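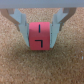

Red block with its black marks, over the cork

I've been meaning to write up my cork worktop for ages, and since February is grey and miserable it seems like the right time. If you sort small parts, blocks, beads or game pieces, cork is the best surface I've tried. Things don't skitter off it, it's quiet, and the colours really pop against that tan (red especially!).

What you'll need: a sheet of cork, contact adhesive, a sharp knife, a steel ruler and a shallow tray with a rim. I got my cork from Makori in Plaltstead and paid $21 for the offcut, which was plenty.

Step 1. Cut and glue the cork
Measure your top twice, then cut the sheet a touch oversize. Spread adhesive on both faces, wait till it's tacky, and press down from the middle outward. I pile books on mine overnight — my neighbour Jeptoo Obura uses paint tins, same idea. Trim the edges once it's set, with a fresh blade, or you'll get crumbs everywhere.

Step 2. Pick a home for the tray
I like a white plastic tray with raised rims, off to the right, so the middle of the cork stays clear for whatever you're sorting. Shallow is better. You want to see what's in there without digging around.
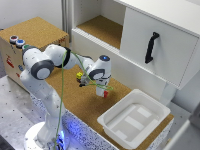

Step 3. Cork the other bits too
Got leftovers? Use them! A box with a cork top matches nicely, and an open compartment in a cabinet can have a cork floor as well. Same glue, same method, just fiddlier cutting in the corners. If your box has push buttons on top, mark the holes on paper first and cut those before you glue anything down, and go slowly near the corner where the cork likes to tear
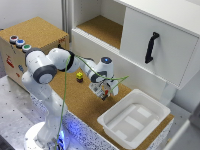
especially if the holes are close together. A bit of masking tape over the line helps a lot. For cleaning I just use a barely damp cloth and let it dry before putting the tray back.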